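The Table Problem

At Clovora, the hardest object to handle last year was the one the robot never picks up.

Clovora writes control and perception software for grippers that sort and place small goods: boxed samples, tool bits, spare keys, sachets. Its main customer, a parts distributor called Furken, wanted a station that could clear a worktop and put each item in the right tray. The arm came from one supplier and the gripper from another. Clovora was asked to supply everything in between.

Aldo Marino leads the perception group, a team of four. He came from print inspection, where a camera looks at flat paper all day, and he expected tables to be easy.

"I thought of the table as zero height," he says. "You fit a plane, you throw away everything on the plane, and whatever is left is an object. That works very well on a gray mat."

Furken does not use gray mats. Its packing benches have pale wood tops, and the first version of the software had trouble with them. It reported thin objects lying flat where there were none. At other times it lost the surface altogether, and the planner, with no table to work from, refused to move the arm down.

Both faults came back to the way the software judged distance. The camera sits close to the fingers and looks out past them, so the table fills most of its view. The program matches small patches of texture between one picture and the next and works out depth from how far they shift. Wood grain is a poor thing to match. One line looks much like the next, and a patch can slide sideways along the grain without the match getting any worse. Glare causes a different kind of error. A bright reflection moves as the camera moves, but at the wrong rate, as if it belonged to something below the table.

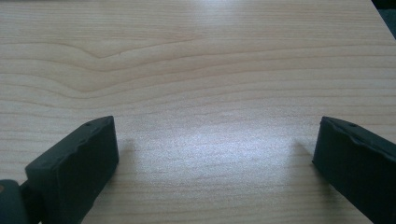

Pale wood between the gripper fingers, with wavy grain and a bright patch of reflected light.

The team's first fix was to smooth the depth map. It removed most of the false objects and also removed real ones, including a flat washer that Furken cared about a good deal. That version lasted until June.

The second fix is the one that shipped. The software, which the team calls Poulain, now gives every small region of the picture a trust score before it does any measuring. Regions that are washed out get a low score. So do regions where all the lines run the same way. Places where the grain bends score higher, as a curve can be matched in two directions. The plane is then fitted from the trusted regions alone, and the rest of the table is filled in from it.

The fingers have their own part in this. They are always in view, and the controller knows from the motor position where they should be. Poulain draws their expected outline and masks it out, so that a finger is never taken for an item on the bench. It also compares the outline with what the camera sees. If the two drift apart by more than a set limit, the station stops and asks for a calibration.

Shadows were left for last. Each finger can cast a soft one on the wood near its tip, and early builds sometimes read the darker wood as an edge. Marino's group considered modeling the lights and gave up on the idea after a week. The rule they settled on is simple. A dark area that travels with the fingers is ignored unless the depth data gives it some height.

To test all this, the team recorded 2,000 approaches over bare surfaces and replayed them each night against the newest build. Any object reported in those runs counts as a failure. The first night produced 50 failures. The release build produced four, all at table corners, where the wood ends and the background is dark. Those are still open.

The planner changed as well. It used to treat the table height as a fixed number set at installation. Now it takes the height from Poulain along with an error estimate, and slows the last part of the descent when the estimate is wide. A grasp over good texture runs at full speed. A grasp over glare takes longer - an operator would notice the difference, though Furken has not complained about it.

Bretard, a smaller shop that runs the same software on painted steel benches, has asked for a setting that turns the scoring off. Marino would prefer to keep it on and tune it. Paint has no grain at all, he points out, and a surface with nothing to match has problems of its own. His group has 40 recordings from the Bretard benches and has started working through them.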